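How Do You Shop for a Robot's Things?

Suppose your class wanted to get a robot that folds laundry. You might think the only thing to buy is the robot. It would be a bit like getting a dog and forgetting the leash, the bowl, the food and the trips to the vet. The robot is one line on a long list.

This page is about that list. We will follow a small team that is planning to teach a robot arm to fold clothes. The team is called Sivcombe, and two of the people on it are Gaurav Vashisht and Lenni Rantala. Gaurav looks after the teaching. Lenni looks after the money.

Start with the job

Before anyone on the team looks at a price, they write down what the robot is supposed to do. Sivcombe wrote one sentence:

"Pick up a piece of clothing that is lying on a bed, fold it, and put it on a pile."

That sentence does a lot of work. It says the clothes are on a bed, so the robot does not have to reach into a washing machine. It says clothes, so the robot will not be lifting bricks and does not need to be very strong. It does need to be gentle and careful, and it has to be able to get hold of thin cloth.

If the sentence changes, the shopping list changes too. A robot that carries crates needs big motors. A robot that waters plants needs parts that do not mind getting splashed.

Needs and wants

Next the team makes two columns. One is called Need and the other is called Want.

You have probably done this yourself. If you are saving for a bike, the brakes go under Need. The shiny bell goes under Want.

Here are some things Sivcombe put under Need:

A gripper, which is the part that works as the robot's hand
A camera, so there is a record of what the hand is doing
Soft pads for the tips of the gripper
A computer to store the recordings
Clothes to practice on

And here are some things that went under Want:

A second arm
A bigger desk
A robot that can roll from room to room

Wants are not silly. Gaurav would very much like a second arm -- folding with one hand is hard, as you will know if you have tried it with a towel. But the second arm can wait until the first part of the plan is working.

Why the hand comes before the arm

This part surprises many people. Sivcombe plans to buy the hands first and the arm much later.

A robot arm costs a lot of money. A gripper that a person can hold costs far less. With one of these, a person can pick up a shirt using the gripper's fingers instead of their own. The camera records each move. Later on, the computer studies the recordings and looks for patterns, such as where the fingers went and when they closed.

So the team can begin the lessons before the arm has even been ordered. If the gripper is not right for the job, they find out while it is still cheap to change their minds.

Folding is done at home, on an ordinary bed with a flowered sheet, and most of what you need for it is already in the closet.

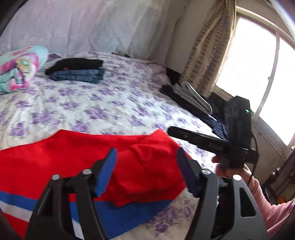
Open jaws and red clothing on the bed.

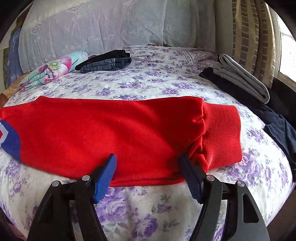
The clothes themselves cost Sivcombe nothing. People on the team brought in things they already had. Lenni still wrote "clothes" on the list and put a zero next to it. That way, anyone reading the list later can see that clothes were needed and where they came from.

It helps to have many kinds. A T-shirt bends easily. Jeans are thick and stiff. A sweater stretches when you pull on it. A robot that has only had lessons about T-shirts may do badly with everything else, so part of planning is making sure there is enough variety.

Comparing two grippers

The team looked at two grippers. One is named the Parov and the other is the Lornow. They wrote down the same facts about each one, so that the comparison would be fair.

How wide does it open?
How heavy is it after ten minutes of holding it?
Can the pads be changed?
If a part breaks, can you buy only that part?
What does it cost?

The Parov was cheaper. Its pads were glued on, though, so a worn pad would mean buying a whole new gripper. The Lornow cost more, but its pads come off with a small screwdriver, and a bag of spare pads costs about as much as lunch.

Which would you choose? If you were only going to use it for a day, the Parov might be fine. Sivcombe wanted to record more than 600 folds, and all that gripping and rubbing wears pads down. They chose the Lornow.

The costs that hide

Some costs are easy to miss. Grown-ups call them running costs, because they keep running after the first thing is paid for.

Think about a printer. You buy it once, but you buy the ink over and over. Robot equipment works the same way. There are pads to replace, cables that stop working, and storage that fills up, because video takes a lot of space on a computer. There is also people's time. Somebody has to do all that folding, and they should be paid for it.

Lenni has a rule for this. For each thing on the list, she asks what it will need next month, and she writes the answer on the line underneath. One line often turns into three.

Borrowing counts too

You do not have to buy everything. A company called Ionescu lends out robot arms the way a library lends books. Sivcombe would like to borrow one for two weeks in December. That is long enough to see whether it fits in the room, how loud it is, and whether the people working there feel comfortable with it moving nearby.

Borrowing is not always free, so it goes on the list with its own price. Getting the arm delivered costs money as well, and so does sending it back.

Leaving some money alone

The last line on Lenni's list says "Don't know yet." She puts some money there and does not spend it on anything. Plans have mistakes in them, even careful ones. A cable might be too short. The room might need a better lamp. When that happens, the money is already waiting.

Try it yourself

Choose a job you would like a robot to do. It could be sorting crayons, feeding a cat, or putting books back on a shelf.

1. Write one sentence that says what the robot should do.
2. Make a Need column and a Want column.
3. Put a zero next to anything you already have.
4. Choose the most important thing and write down what it would need next month.
5. Add a line for "Don't know yet."

Swap lists with a friend and look for something they left out. Batteries and chargers are a good place to start looking.

Words to know

Budget: a plan for how money will be spent
Gripper: the part of a robot that takes hold of things
Running cost: money you keep paying after you have bought something
Spare part: an extra piece kept for when one wears out or breaks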